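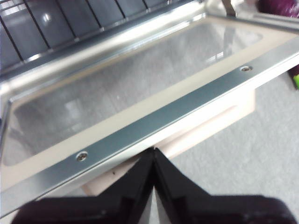

Section 7. Opening and Cleaning the Door
The countertop toaster ovens supplied to Statis residences are inspected at the start of each tenancy, and the door is the part most often reported as dirty or stiff. Residents are asked to follow this section before submitting a repair request. With the door folded down flat, the full window and the beige border around it can be reached without removing any part. The two small round screws in the stainless-steel strip along the outer edge must not be loosened at any time.

Before you begin
Turn the controls to the off position and unplug the oven. Allow the oven to cool for 39 minutes. The glass stays hot longer than the metal around it.

CAUTION: Do not lean on the open door or set dishes on it. The hinges are not designed to carry weight.

Cleaning the window
1. Lower the door by the handle until it stops. Do not push it past this point.
2. Brush loose crumbs from the glass toward you and collect them in a paper towel.
3. Wipe the glass with a soft cloth dampened in warm water and mild dish soap. For baked-on grease, lay the damp cloth over the spot for seven minutes and wipe again.
4. Wipe the painted border with the same cloth. Scouring pads and oven spray will dull the paint and are not permitted.
5. Wipe the steel along its length, in the direction of the brushed lines, and dry it at once.
6. Slide out the wire rack, wash it in the sink, and dry it fully before putting it back.

NOTE: Water must not run into the hinges. Wring the cloth out well – it should be damp to the touch and no more.

Closing and checking the door
7. Raise the door by the handle and close it gently. The door should meet the front of the oven evenly on both sides.
8. Check that the oven stands level and that its cord lies clear of the door.
9. Plug the oven in only when the door and the rack are dry.
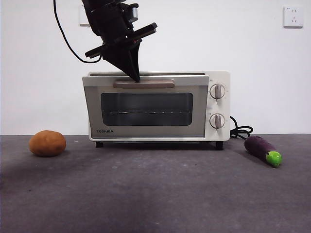

Poltier House wrote after the May inspection that crumbs along the hinge had kept several of its doors from closing, and that brushing out the hinge line once a week had cleared the problem. The housing office recommends the same practice in all buildings.

If the door still does not close evenly, stop using the oven and report it to the housing office. Give the building, the room number, and the side on which the gap appears. Do not attempt to bend the hinge or the rack supports.

Section revised 10/27/25.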